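June, very late, should be asleep

Right. Writing this down before I lose it because Nadine says if it isn't in the diary it doesn't count for the mark, and I've got three blank pages from last week already. Will fix. Maybe.

Got in early, building still half dark. Tikeo wouldn't boot. Tikeo is the laptop, not a person, for whoever marks this. Black screen, fan going like a hair dryer, then a password box that didn't want the password. Tried it in caps. Tried Nadine's. Went and had toast. Came back and it let me in first go, so no idea, not touching it.

Project is still the dishes one. Full title on the proposal is Learning Kitchen Tasks from Hand-Held Demonstrations and I'm sick of typing it so from here it's dishes. We do the task with the grippers in our own hands, log it, and the arm is meant to learn it off us. Arm itself is still in its crate waiting on a power supply. Fine by me. The data's not ready for it anyway.

Morning was all sorting. We have 334 demos on the drive. Sounds like a lot. Went through them with a coffee and a spreadsheet and 57 are no good. Mostly the tracking drops when a wrist turns too far over, so the left hand just teleports. One where I'd forgotten to start the right side at all. One where I sneezed, you can see it in the plot, lovely big spike. Marked them all red and moved them to a folder called BAD, then found there was already a folder called BAD, with stuff in it from Sasov's term. Called mine BAD2. I know.

Sasov rang at lunch as it happens. Wanted to know if his old calibration script still worked. Told him yes. Checked after. It doesn't. It wants a library that got renamed. Fixed the import, then it ran but gave everything in millimetres when the rest of our code is in metres, so for a bit the left gripper was supposedly out past the car park. Put a divide in. Wrote a comment on it in capitals so the next person doesn't take it out.

Rules we agreed on, copying here from the whiteboard before it gets wiped again:
same starting pose every time, both fingers open
hold still two seconds before and after
no talking to the person holding them
don't fix a mistake, finish the demo and flag it
sleeves up

The fourth one is so hard. You miss the edge of the plate and everything in your body wants to go back and have another poke at it and pretend the first one didn't happen. Plaltside's lot let people correct and they reckon it's better, the policy learns how to recover. We argued about this for a whole tea break. I said if the corrections are in there you need tons of them, otherwise it just learns to miss. Nadine said write that down and find a paper. Have not found a paper.

Had a look at the Plaltside entry from last year's showcase while I was meant to be finding the paper. It's cups. Only cups, same cup, same spot, and it works every single time. Bit jealous. Also, cups are easy!! A cup has a handle and stands up by itself. A plate lies there flat and there's nothing to get a finger under, you've got to tip it first, and sponges are worse because they change shape whenever you so much as look at them. Put that in the report, but nicer.

Afternoon, on to the two-handed stuff. Left does the plate, right does the sponge. Sounds simple. Is not. My right hand is miles better than my left so all my demos look lopsided, the right zips about and the left sort of hovers like it's waiting for a bus. Tried slowing the right down on purpose. Then I was thinking about it so hard that I forgot which finger trigger was which and dropped the sponge.

Grip force is the other thing. No feeling in these at all, obviously, you squeeze and hope. I go too hard. Forearms killing me tonight, can barely hold the pen, hence the handwriting. Nadine goes softer and gets smoother curves. Asked her how, she said she pretends it's an egg. Tried the egg. Broke the egg (pretend one). Better by the end though, the curves for the last few looked almost like hers if you squint.

Also need to sort the labels. Right now a demo is either good or bad and thats it, but half of them are good with a wobbly bit in the middle. Could cut them into stages. Reach, grasp, tip, wipe, put back. Somebody has to do the cutting and I have a horrible feeling about who. Would be a week of my life. Could maybe do it automatically off the gripper opening, because it closes at the grasp and opens at the put back, so at least the ends would come for free. Try tomorow. Ask Avotiņš, he did something with change points for his thesis.

Things I still don't get:
why the two clocks drift. Left and right start together and by the end of a long demo they don't agree
if the height of the person matters. Nadine's demos and mine look different at the shoulder end and we're nothing like the same height
what happens when the plate isn't blue. All our demos have the blue one. Is it just learning blue? Must get another plate. Op shop.

Stuck this one in from the sink session, blue plate over on the left and the sponge (poor thing, all scrunched) up against the right gripper. Both green lights on. 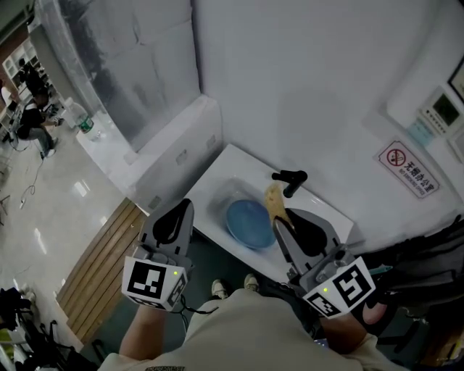
Nadine Chamoun reckoned the left hand should be learned on its own first, with the right just parked, and only put together once each side could do its bit without the other. She said two hands at once was asking a small data set to do a big data set's job, and had I thought about how many demos I'd need if every one had to have both sides clean.

I hadn't. So I went and did the sum on the back of a receipt, and yeah, ok. If either hand stuffs up, the whole demo goes in BAD2. Most of my red ones are only red on one side. The other side's perfectly fine and I was chucking it.

So that changes tomorrow a fair bit. Go back into BAD2, split left from right, see what can be saved. Bet I get heaps back. Then train left only, tiny model, overnight, see if it can even get to the plate. If it can't get to the plate then there's no point in me fussing about sponges.

But then how do they learn to wait for each other? The left has to hold still while the right wipes. If they're trained apart, neither knows the other exists. Asked her that and she just said good question and went to get her bus, so that's mine to worry about now. Maybe a flag that says go. Maybe only a handful of two-handed ones at the end to tie it together. Draw it out properly, the sketch I did looks like a crab.

To do:
charge both sides, plug in PROPERLY this time
back up the drive before touching BAD2
second plate, not blue
email Avotiņš re change points
tell Sasov about his script, gently
the three blank pages
find that paper

Quarter to one. Laptop's on nine percent and the charger's downstairs. Bed.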